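Building a Bench in Simulation Before Your Team Touches the Real One

Every club that gets a robot arm wants to skip straight to the arm. We did too, and lost most of July to it. I now make the lab automation group at Sestix start in the simulator, and I make them distrust the simulator while they are in it. The notes below are for student teams doing the Zolari challenge or something like it, where an arm has to load and unload a pipetting workstation.

Before you start

You need a physics simulator that your school's computers can run, models of your arm and instrument, and a notebook. Paper is fine. Don't buy an asset pack. We spent 400 dollars on one and used two models out of it.

Step 1. Set the table first

Measure the real table and put those numbers in. Mount the arm at the back edge, on its block, and check the height of the block twice. Ours was off by 26 millimeters and every grasp we had planned was useless on the real bench.

Step 2. Add the instrument and its deck

Place the workstation where the arm can get to it from behind. Then add the things that stay put on the deck, and only then the labware. Teams love to model the labware first, and I have yet to see that save any time.

Step 3. Give the gripper fingers a loud color

Magenta works. You will be looking at a lot of dark parts against other dark parts, and you want to find the fingertips at a glance.

Step 4. Look from more than one place

One viewpoint will fool you about clearance. Set up at least two and keep both open while you work.
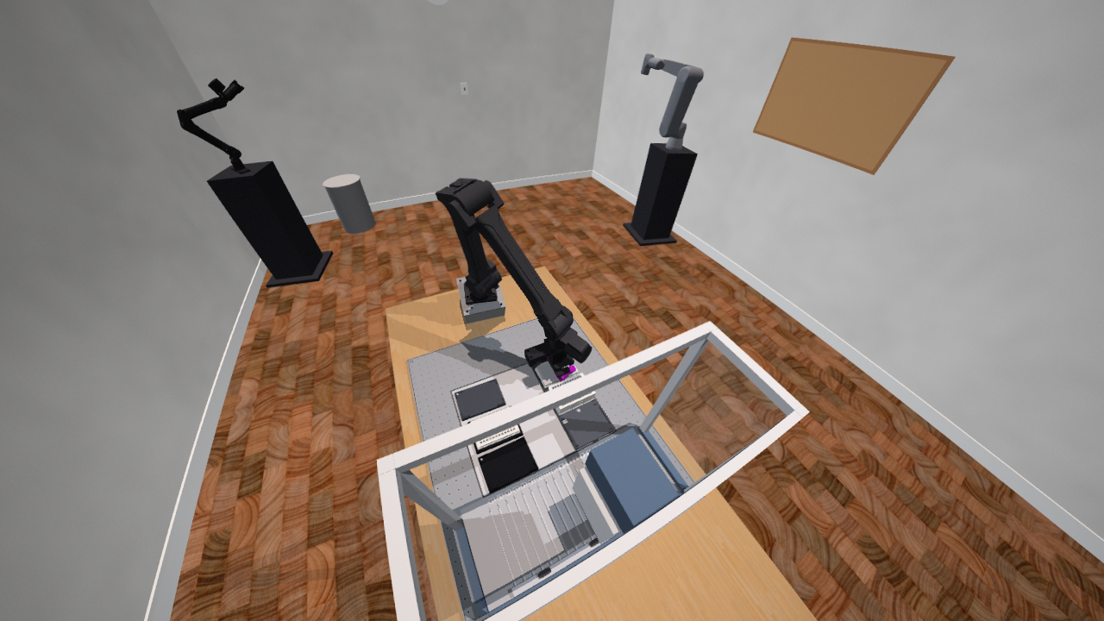
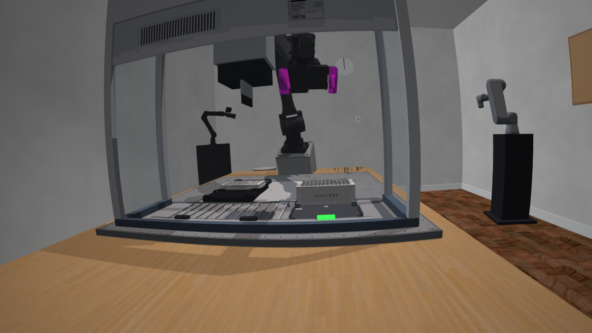 Yolanda Cabrera wrote in to say that her team at Pacheco got through all of this and still failed their first real run, and that she would tell beginners to spend half as long on looks and twice as long on friction. I agree about the friction. I am less sure about the looks, if a vision model is going to be trained on them.

Step 5. Run it badly on purpose

Shift the labware by a few millimeters. Tilt it. Change the lighting. Our best script did 3690 simulated runs and the success rate looked wonderful until we moved one plate slightly, and then it fell to pieces. A high score on a perfectly placed plate says very little, so please don't put it on your poster.

Step 6. Write down what the simulator can't tell you

Cable drag, a sticky lid, a table that somebody leans on. Keep the list in the notebook and take it with you to the real bench. Kutia, the scene template we share with other schools, has a blank page for this in the handout. Most teams hand it back blank. Fill in yours before you ask for time on the arm.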